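Movholm Refurbished Desktop, Mid-Size Tower

Sold by Grerkima, checked and packed at our Dalsgaard workshop

The Movholm is our standard office tower. We buy used business machines in batches, strip out whatever the last owner added, and rebuild each one to the same basic level. It suits a front desk, a school library or a home office where the computer stays put and gets used every day.

Cases and power supplies stay as the original maker fitted them. We test each supply under load for 20 minutes before it goes back in. If a unit fails, we replace it with the same model from our own stock — we do not mix in other supplies.

What you get
Tower with side panel, cleaned inside and out
Power cord
New solid state drive, blank or with your choice of system
Printed test sheet with the technician's initials

Condition
Expect light scratches on the outside. Stickers and labels on internal parts are left where we find them, including stock labels from earlier owners. Faded ones do not affect the grade. Dented panels are swapped before sale.

Opening the case
Shut down, unplug the cord and wait 10 seconds. Lay the tower on its side on a flat table. Release the side panel and lift it away. Mind your fingers on the bracket edges, which are bare metal. Drives go in the plastic cage. Do not open the power supply itself. There are no parts in it that you can service, and opening it ends the warranty.

Ordering
Single units ship within two working days. For orders of 13 or more, write to Cyrill Schwaiger for a delivery slot. We can supply up to 200 towers a month, with July usually the busiest. Returns are accepted in the original carton — please keep the foam corners.

Related items
Rulska drive tray adapter
Movholm small case desktop
Replacement side panels
Power cords, bagged in tens

Contact | Shipping and returns | © Grerkima | Back to top

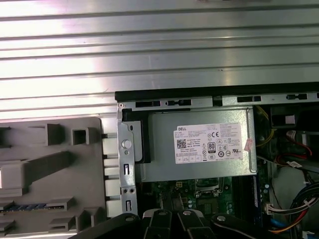
Case open, with the Dell power supply and gray plastic drive cage.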